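Progress report to the Katsaros Fund
Condness Community Kitchen - shared tableware project
Reporting period: to the end of May

Summary
The project is on schedule. The grant pays for a lending stock of donated tableware, sorted and stored at the Condness hall, which local groups can borrow for meals. At the end of May the stock stood at 416 pieces, against a target of 200 for the first year.

Work done this period
Donations came in from two house clearances and from the collection point at the Cemer Street library. Everything was washed, checked for chips and cracks, and entered in the stock list. Pieces that failed the check went to the mosaic class.

We bought five shelving units from Rastix and put them up in the back store. Plates are on the lower shelves, bowls and serving dishes above. Labels are done for three of the units. The other two will be labeled in the next period.

Loans
Eight groups borrowed from the stock. The largest loan was for a spring lunch and took most of the dinner plates - we had to turn down a second request for the same weekend. All loans have been returned and checked back in.

Mixed patterns
Few donations arrive as full sets. We had planned to group pieces by color, but this left too many odd ones. We now make up table settings from mixed patterns and try them out on a cloth before boxing them. Borrowers have had no complaints about this.

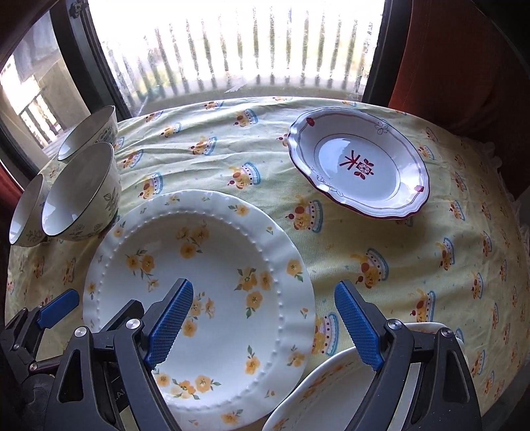 Flowered plates, small leaf-pattern bowls and an oval serving dish on a yellow tablecloth.

Problems
Serving dishes are still short, and the oval ones do not stack well. Box dividers were delivered in the wrong size and have been sent back. Replacements are due next month.

Next period
- Finish the shelf labels
- Ask donors for serving dishes and large bowls
- Print a one-page loan form to replace the sign-out book

Spending is within budget. No change to the grant terms is requested.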